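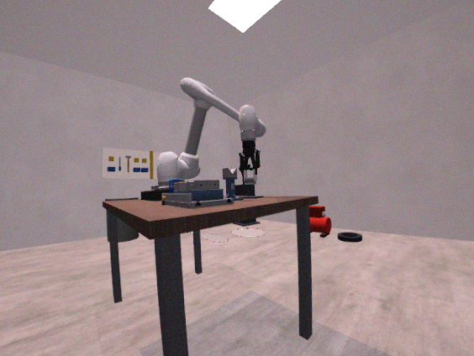
4.3 Open-day demonstration

The simulated assembly cell was shown to visitors during the Stoltura open day in October. We used the event to learn how people with no robotics training follow an assembly task on a screen, and what they ask while they watch. Shaimaa Shawky ran the simulation and Barbara Piątek took notes on the questions. The session opened at 10 a.m. and groups came in one after another until mid-afternoon. Some 70 people signed the sheet at the door.

Each group watched the task from two viewpoints. The first was a room view with the arm, the worktable and the fixtures. The second was a close view from the gripper (Figure 4), which visitors could switch to at any time with a key on the operator's keyboard. The controller was the Kettani planner described in Section 3, with no changes made for the event.
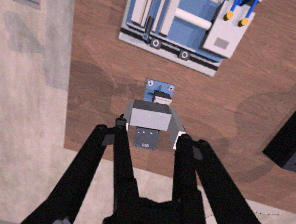
Figure 4. Close view in the simulated cell, with a part held between the inner fingers of the gripper.

Most questions asked in the room view were about the arm: how far it can reach, and whether it could hit the table. In the close view, people asked about the part and how hard the fingers press on it. Several visitors wanted to know if the simulator models friction at the fingertips. It does, using the contact settings listed in Section 3.2.

We also handed out a short form with 5 questions, and 17 were returned. This is too few for statistical analysis, so we use the answers only as comments. The most common request was for a label on the screen naming the current step. We added this label before the trials reported in Section 5.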